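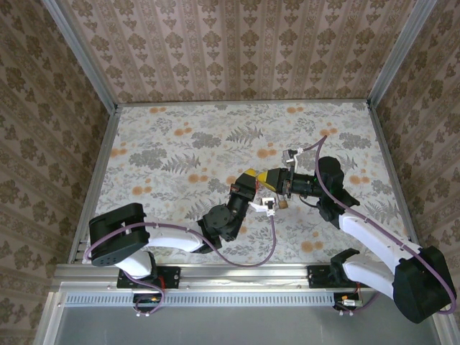

Furcombe Table Cloth, Printed, by the Metre
Product code 3654
Supplied by Sustel

Furcombe is a woven cotton table cloth sold cut from the roll, unhemmed or hemmed to order. It is meant for homes, tea rooms and small dining rooms where cloths are washed often. Prints are offered in botanical, check and plain designs. All designs share the same base cloth, so they shrink at the same rate and can be washed together once the first wash is done.

The minimum cut is one metre. Orders over that are cut as a single length up to the end of the roll. If you need several cloths from one length, order the total and cut it yourself, or give us the separate lengths in the order notes. Cuts made to your measurements cannot be returned unless faulty.

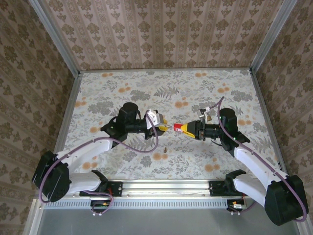
Specification

Base cloth: 100% cotton, plain weave
Usable width: 129 cm
Roll length: 16 m
Print: one side only, pigment
Edges: selvedge on both long sides, raw at the cut ends
Hem (if ordered): 2 cm double fold, lockstitch
Shrinkage, first wash: up to 5% in length, up to 3% in width
Washing: 40 °C, similar colours
Tumble drying: low heat
Ironing: medium, on the reverse
Bleach: do not use
Dry cleaning: not needed, but will not harm the cloth

Measuring

Measure the table top, then add the drop twice to the length and twice to the width. A drop of 20 to 25 cm suits most dining tables. For a cloth that will be stored between uses and washed hot by mistake sooner or later, add the shrinkage allowance as well. Hemmed cloths are cut 8 cm over the finished length so that both ends can be turned, and this is included in the price.

Tables wider than the cloth need a join. We recommend a full width down the centre and an equal strip on each side, which keeps the seams off the middle of the table. 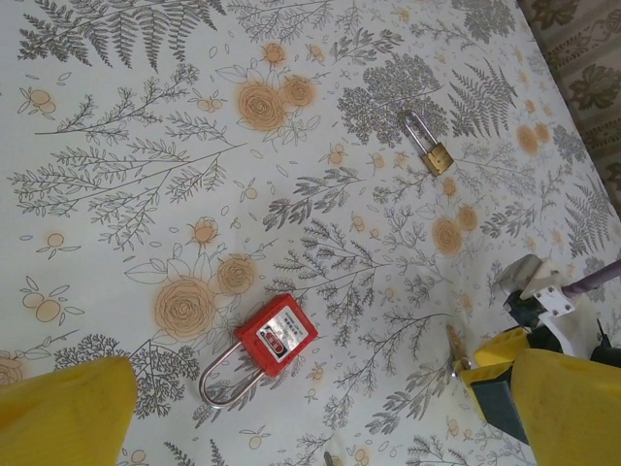 Where strips are joined in this way, the pattern must be matched before sewing. Allow one full repeat extra for each strip. Check designs need the most care, as a small error shows along the whole seam. Botanical prints are more forgiving. Plains need no allowance, but keep every strip running in the same direction.

Shade may differ a little between rolls. Lengths for one table should be ordered together, and the roll number on the delivery note should be kept in case more is wanted. 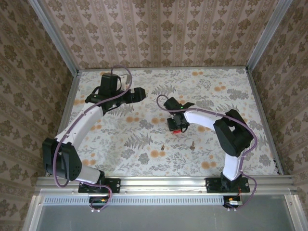
Botanical cloth with ferns and small orange blossoms, shown with striped floral wallpaper.

Care in use

Wash before first use. Blot spills with cold water and a white cloth. Wax should be left to harden and lifted off with a blunt edge. The cloth is not heat resistant, and pans or serving dishes straight from the oven need a mat. Store rolled if there is room. Folded cloths should be refolded along different lines from time to time to spare the print at the creases.

Samples and orders

Cut samples are free, up to three per address. Hemming adds five working days. For trade accounts and full rolls, contact Etelka Somogyi. Questions about joins and odd-shaped tables go to Kamol Luangrath in the workroom.

Page last revised 5 June 2019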